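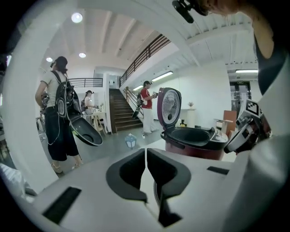

What did the party from Laskowska come to see at the Okach mill?
The visit concerned the new grain cleaning line, and in particular the Fastar gravity separator, in operation since July.

Wanda Duda received the 17 visitors at the intake pit and led them through all five floors. Buckwheat was running on the day – a difficult crop, as small stones are close to the kernel in size.
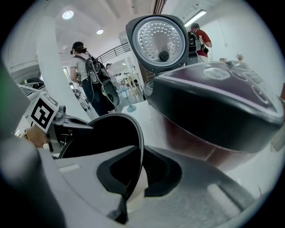

Storage and dispatch
The Illesero silos hold nearly 128 tonnes. Two are kept for seed grain and are emptied by conveyor to the bagging hall, where the tour ended.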